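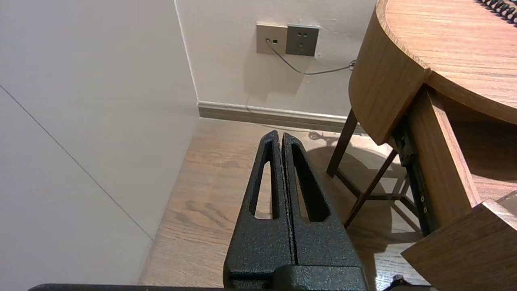
Towns should stop closing small library branches on the strength of visitor counts. Zollaritz did it in December, when the Kabbaj Street branch shut after 30 years, and the case for closing it rested on one figure: 503 visits in the last quarter, against 2673 at the main building.

I don't dispute the count. I dispute what was done with it. The main library is open six days a week until eight in the evening. Kabbaj Street was open four hours a day, three days a week, and closed before most people got home from work. Divide the visits by the hours and the gap gets a lot smaller. The report never did that sum.

Hours were cut twice before the closing. Each time the visits fell, and each time the lower number was used to argue for the next cut. A bakery run this way would fail too.

Then there is the bus. The town says readers from the east side can take the 4 to the main library. They can, if they don't mind a long wait on the way back. A parent with two small children will do that once. An older man who came in to read the paper won't do it at all.

Stisov, a town with less money than ours, kept both of its branches and moved their hours to late afternoon and evening. It cost them some staff time in the mornings – time when the rooms were mostly quiet anyway. We could have tried the same for a year before giving up the lease.

The building on Kabbaj Street hasn't been rented yet. The shelves went to the Zidus storage site outside town, and the council can bring them back. It should put the question on the agenda before the next budget is set, with visits per open hour printed next to the totals.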